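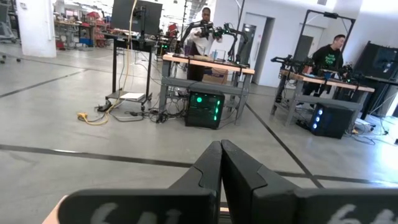
Interim report no. 2, Clekemell shared tooling grant, for Maxine McAlister. Sorry for the short turnaround, writing most of this the same evening. You asked for something on the open day before the payment review so this covers the open day first, then spend, then what slipped. Benches were laid out the way we proposed in December, two arm stations facing the visitor side with dark tape on the floor for the zones. Tape worked OK. Computer towers are still standing on the floor in front of the benches, cables too, and I want those lifted before we let a bigger group through. Melahat has it on her list.

Open day, 23 Apr 2019. Doors at ten, last group left after four. 58 signed in. Mostly the local college plus small shops (Sezer sent people, so did Skotosik, who we didn't expect). Nesrin Ekinci did the welcome and the safety talk. Groups went round in three rotations: leader arms, cup handling, soft plastics. Rotations ran long, the first one badly. Should have had a bell or somthing.

Cup handling was the busiest stop. Remzi Kozan ran it and kept the talk short, good call. Visitors wanted to know how long an operator needs before the recordings are usable, and we don't have a clean answer for that yet. Also asked a lot: price of a station, can it do two shifts, what happens when a part is see-through. Remzi is writing up the questions with answers, will go on the project page.
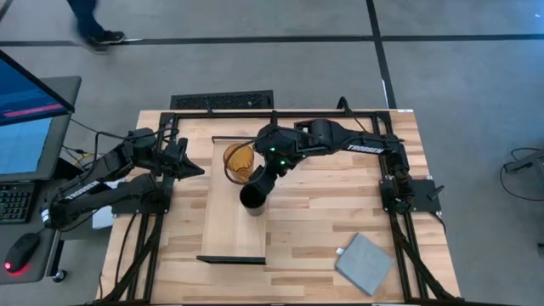 Cup station, both arms on the maple bench. Black cup in the right gripper, amber cup next to it.

Feedback forms: good return. Best marks for the cup stop. Lowest for sound, people at the back could not hear over the room, and two forms said the handout was too technical. Fair. Hatice Altıntaş is redoing the handout in plain language, one page, no acronyms. Sezer's production lead wants to come back with own parts, would be our first outside trial. Date not agreed.

Soft plastics. This is milestone 3 in the plan and the one you flagged last time. Status: started, behind. Thin-wall bottles and anything crushed is still hard, every piece sits different and the operators end up re-approaching from the side.
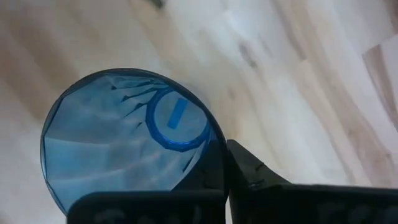 Hatice has split the job into pick only and pick-and-place, scored separately from now on. Pick only is coming along. Pick-and-place we are not ready to give you a number for and I would rather not put one in just to fill the table. Recordings to date across all tasks: 970 episodes, checked and labeled. Those go to Zinongate with the next drop as agreed.

Spend. On budget for equipment. Over on catering and signage for the open day (small), under on travel, so it nets out. One line to approve: we would like to move the unspent travel money to cable management and a portable speaker. Form is attached separatly, needs your signature only.

Slipped / open items
Soft plastics pick-and-place, see above. New target is next report.
Cable and tower lift, Melahat Akgül, before any further visit.
Visitor questions page, Remzi, draft exists.
Second operator rota not filled. One candidate, interview pending.
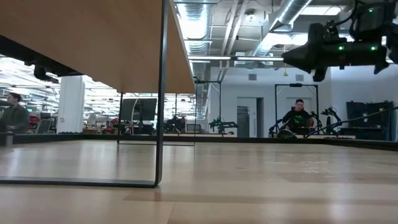

Looking across the long tabletop toward the other benches on the open day.

Next visit: Nesrin proposes a smaller one, trade only, groups of six max, and one full hour per station. No extra money needed. If you or anyone from your side wants to come, send her names and shoe sizes (we do the toe caps here). I'm out Thursday, otherwise reachable by phone.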